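关于我们

首页 店铺 规则评测 试玩夜 关于我们 联系方式

Fanelik 是一家桌面游戏店,也做规则评测和二手桌游的检查与寄售。我们卖的东西别处多半也买得到,价格有时比别处贵一点。既然您点进了“关于我们”,下面就说说我们怎么做事,以及我们对这一行里的哪些说法不太相信。

从哪里来的

店是 Lesego Swanepoel 和 Janka Hrubý 开的。两个人原本在同一个桌游社里打球(奇幻橄榄球那种球),输多赢少,后来合租了一间小门面,先卖骰子和卡套,再卖盒装游戏。早年的网站上写过“源于热爱”四个字,Janka 看了两个月看不下去,删了。热爱当然有,可房租是按月收的,热爱跟房东说不上话。

Numisum 是我们后来并进来的一家旧货行,原先只收绝版桌游和旧模组,Annatjie Van der Merwe 在那边干了很多年。合并之后招牌没有换,Numisum 的名字现在用在寄售部,老客人认这个名字,我们也懒得重新印标签。

我们卖什么

合作类桌游、抽象棋、欧式资源管理、跑团规则书,以及少量卡牌。战棋和模型只进一点点,真要组军队的话,去专门的模型店更合适,他们的颜料齐,店员也比我们懂。集换式卡牌只卖固定内容的套装,不卖补充包。有人问过为什么,我们的回答是:补充包的利润不错,但我们不想整天听人在柜台前拆包叹气。

众筹游戏我们进得很慢。页面上写着“革命性机制”的,先等实物;写着“老少咸宜”的,找一个老的和一个少的来试;写着“三十分钟一局”的,自己计时。最后这一条最容易出问题。盒子上的时长似乎默认每个人都读过规则、没有人去倒茶、也没有人在第四轮突然发现牌发错了。店里的货架标签上有两个时长,一个是盒子上印的,一个是我们打出来的,您自己看着办。

规则评测是怎么写的

评测部分由 Charmaine Sibiya 主笔。她的要求是同一款游戏至少打满六局才能动笔,其中要有两人局,也要有满员局。很多游戏在盒子上标着“二至五人”,两人局其实是设计师最后一个星期补上去的,打一局就知道。她写评测不打分。以前打过,后来发现读者只看分数,出版社也只引用分数,中间那几千字等于白写。

我们不收评测费。出版社寄来的样品会在文章开头注明,写完之后样品放进店里的试玩柜,谁都可以拿来打。有一家公司曾经希望我们“把缺点写得建设性一点”,我们没弄明白这句话的意思,就照原样发了。他们后来还继续寄样品,说明事情可能没有他们想的那么严重。

读者也不必全信我们。Charmaine 不喜欢谈判类游戏,不管它设计得多好,她笔下总会多一句牢骚。Lesego 则对一切带骰子的东西心软。评测末尾有署名,看得多了您自然知道该打几折。

关于“平衡”

店里最常听到的抱怨是某某阵营不平衡。我们的态度比较保守。打了两局就宣布平衡崩坏的人,往往是连输了两局的人。一款非对称游戏需要多少局才能看出偏差,这里面有统计学的问题,Khanyisile Masilela 曾在店里讲过一次,听众走了一半,剩下的一半在等试玩开始。她的结论是,绝大多数玩家在一款游戏上花的局数,根本不够支持他们的意见,也不够支持反对的意见。

同样的道理,我们对“经过数千局测试”的宣传也留个心眼。谁测的?用的是哪一版规则?测完以后改了没有?我们自己代理发行的小游戏 Jorwood 是一款讲林场经营的板块摆放游戏,出版前打了200局测试,听上去不少,可是其中很大一部分是同一桌人打的,他们对彼此的习惯太熟了。上市以后,有位客人用了一个谁都没试过的开局,只种不伐,赢得很轻松。第二版改了计分,勘误页可以在店铺栏目里下载。这件事我们写在这里,省得别人替我们写。
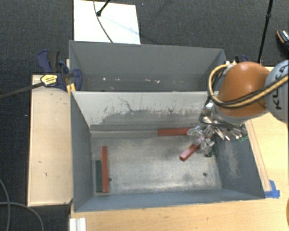 灰色金属箱,中间有隔板,内壁有磨损和划痕。

二手与寄售

寄售部的规矩比较啰嗦,请耐着性子看。

每一盒二手游戏上架之前都要清点配件,对照规则书上的清单。缺什么写什么,写在盒子外面。我们不用“九成新”这种说法,它没有定义,每个卖家都说自己的是九成新,连被咖啡泡过的也是。标签上只有具体的话:盒角有压痕,牌背有轻微磨损,蓝色方块少一个,规则书有人用铅笔写过字。

绝版游戏的定价,我们参考最近的成交,挂牌价不算数。网上有人把一盒旧游戏挂到天价,挂上三年没有人买,这个数字只能说明卖家很有耐心。Annatjie 对“投资级桌游”这个词尤其反感。她见过许多人囤了一柜子没拆封的游戏等着升值,等来的是再版。如果您买游戏是为了不打开它,我们照样收钱,但不会给您任何鼓励。

寄售单次最多收22盒。超过的话请分批送来,清点配件的人只有两个,眼睛也只有四只。未售出的商品保留到约定期限,到期请自行取回,或者转入试玩柜。

试玩夜

试玩夜在店里的长桌上进行,九月以后改到里屋,因为前厅的暖气形同虚设。不收入场费,饮料请在店里买,油腻的零食请吃完再坐下。

我们不保证您会遇到友好热情的社群。许多店的主页都这么写,我们不太清楚他们怎么保证。来的人有爽快的,有磨蹭的,有每一步都要算到底的,也有爱替别人出主意的。最后这一类在合作游戏里很伤人,店员听见了会提醒一次,第二次会请他换一桌打竞争游戏,让他把主意留给自己用。

新手可以直接来。讲规则由当晚的店员负责,按我们的习惯,先说怎么赢,再说一个回合里能做什么,例外情况等碰到了再说。有些老玩家喜欢从背景故事讲起,讲到第三个王国的时候,新手已经在看手机了。

会员卡

有会员卡,叫 Mabaso 卡,年费不高,好处也不多。持卡可以借走试玩柜里的游戏,一次一盒,归还时当面点配件。买新品没有折扣。我们算过,所谓会员折扣通常是先把价格抬上去再打下来,算来算去大家都累。

借阅柜里登记在册的游戏有2,000盒,目录在网站上可以检索。老实说,目录里相当一部分很少有人借,有几款连我们自己也不想再打。Khanyisile 主张清掉一批,Annatjie 主张一盒都不动,两边都有道理,所以柜子一直很满。

续卡从1月1日算起,年中办卡按月份折算,过期不会自动扣款。

常被问到的几件事

能不能帮忙挑礼物?能,但请先告诉我们收礼的人上一次玩的是什么,玩到一半有没有找借口离席。“他很聪明,什么都能玩”这种信息帮助不大。

桌游能不能培养孩子的逻辑思维?不知道。我们看过一些这样的宣传,引用的研究要么找不到,要么说的是别的事情。孩子喜欢就玩,不喜欢就收起来,店里没有任何一款商品贴着“益智”的标签,出版社印在盒子上的那些我们也撕不掉。

收不收自制游戏?试玩夜可以带来测试,请准备打印好的规则,别只装在脑子里。我们会给意见,意见多半不好听。签约发行的事目前只有 Jorwood 一款,短期内不打算再做,仓库里还有第一版没卖完,降价了,附勘误页。

有没有加盟?没有。来谈过的人不少,给我们看过的表格都很漂亮,表格里的周末客流让我们十分羡慕,只是不像任何一家真的店。

店里的人

Lesego Swanepoel:进货、账目、骰子。
Janka Hrubý:网站、试玩夜排桌、删形容词。
Charmaine Sibiya:规则评测。投稿指正请直接写给她,附上规则书页码,没有页码的一律后看。
Khanyisile Masilela:借阅柜、Mabaso 卡。
Annatjie Van der Merwe:Numisum 寄售部,估价须带实物,看照片不报价。

写信给我们

联系方式页有表单,通常隔几天才回。询问某款绝版游戏“还会不会再版”的信,我们只能把出版社说过的话转给您,而出版社说过的话,您最好也打个折扣。规则疑问欢迎来信,请写明版本和语言,中文版的译法与原版有出入时,我们会把两种读法都列出来,再说明店里试玩夜用的是哪一种。

退换:未拆封的商品可以退,已拆封但缺件的由我们联系出版社补件,速度取决于出版社。因为不好玩要求退款的,不予受理,不过可以交给 Numisum 寄售,标签上会如实写“打过一次”。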